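**Section 7: Setting Out the Food Sorting Activity**

This section applies to the Hurkonville play food set as supplied to the Brarnard and Pesosska day centres. It replaces the loose sheet dated May 5, 2021.

**7.1 Preparing the table**

1. Clear the tabletop and wipe it with a damp cloth. Allow it to dry.
2. Lay the white sheet flat, with one long edge facing the participant.
3. Place the two wooden boxes side by side behind the sheet. The openings must face upwards.
4. Place the shallow wooden tray in front of the slotted box.

> **Note:** A dark table is preferred. Pale items, such as the peach, are easier to find when the edge of the sheet is distinct.

**7.2 Setting out the food**

1. Check each item for cracks, splinters or flaking colour. Withdraw damaged items and quote part number 2927 when ordering replacements from Guo.
2. Put one item in the tray as a starting example. The small cucumber is suitable.
3. Scatter the remaining items over the sheet. Do not arrange them by colour or size.
4. Leave enough space between items for each to be picked up separately. 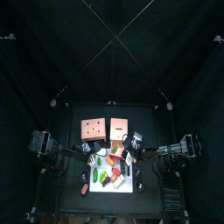 5. Ask the participant to name an item before moving it. The long cucumber and the aubergine may be introduced first, followed by the tomato and the lettuce leaf.
6. Allow up to 10 minutes for each round.

**Caution:** Play food must not be put in the mouth. Do not force any item into the holes or the slot of the boxes.

**7.3 Putting away**

1. Return the food to its bag and fold the sheet once only.
2. Store the boxes upright in a dry cupboard, with the tray on top.
3. Enter any missing items in the activity record. Full stock checks take place each November.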